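February, 4:10 pm

Transfer tracker, Pravside window. Reran the scrape after the Grulen bid for the Colombo left back was withdrawn. 196 rumor rows in, 95 left once duplicates are merged. Two rows still list him as signed, so the status field isn't reading "talks ended." Fixed by hand for now.

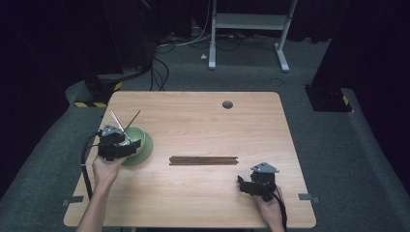
## Still open

- Dumside loan fee shows as 1,000. Units missing, check the source.
- Cutoff for a "likely" move stays at 70 until Jonatan Holmgren has looked at the old window.
- Rerun after the medicals list is in.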